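Canvas tote collapses when loading flat items: stiffener or different bag?

Forum: Bags, Storage and Packing
Replies: 8

rainer_fold
I use a large khaki canvas bag for carrying mat board and folders between two buildings. Empty weight is 367 g on a kitchen scale. The fabric is sturdy enough, but the bag has no structure at all. When I put it down the sides fold in on themselves and the opening closes to a slot. Loading takes two hands to hold the mouth open and a third I don't have. I am looking for a fix that does not add much weight. Budget is small.

Illa
Put a base board in. Cut it 6 mm short on each side so the corners don't wear through the fabric. A flat base makes most of the difference because the side walls then have something to stand on.

rainer_fold
Tried that with corrugated plastic. The base sits flat. The walls still fall over from halfway up.

cenell_k
Then the problem is the rim and the base is a side issue. Look at the hem on yours. If it is a folded hem with a single row of stitching, there is usually a channel you can open at the side seam and feed something through. I used flat polyethylene strip, 120 cm, ends overlapped and taped. The mouth stays open on its own and the bag still folds flat for storage.

Montserrat Lozano
I disagree with the strip. I did this on two bags and both hems failed at the point where the strip ends overlap. The strip is always trying to straighten, and all of that load goes into a few stitches. If you must do it, run a second row of stitching first.

cenell_k
Mine has been in use since December with no wear at the overlap. What width of strip? Anything wide in a narrow hem will cut the thread.

Montserrat Lozano
Same width as the channel, which may well be the reason. I would still sooner put a rigid sheet against the back wall and leave the hem alone. One stiff side is enough to load against. Slide the flat items down the face of the sheet and they don't catch in the folds.

Illa
Agree on the back sheet, with one caution. If it stands taller than the rim it will lever against the hem every time the bag is set down. Trim it level.

flurard
Adding a data point. Mine is a sand-colored canvas-type bag with a fine, tight grid weave, hemmed at the rim. 349 g without the base. I went the other way from Montserrat and starched it. Two coats of spray starch, pressed while damp. It held a shape for a short time and then every crease came back where it had been before. The weave flexes too much to hold starch. I would not bother. The hem on mine is a decent one, so I am going to try the narrow strip next and leave some slack at the overlap.

rainer_fold
Thanks. I will do the back sheet first, trimmed level, since it needs no sewing. If the front still folds in I'll open the hem. flurard, can you post the rim?

flurard
Rim and one of the folds. The stitching follows the curve at the top of the arch, and the opening drops in underneath it.
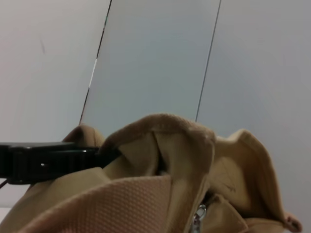 Reading time: 2 min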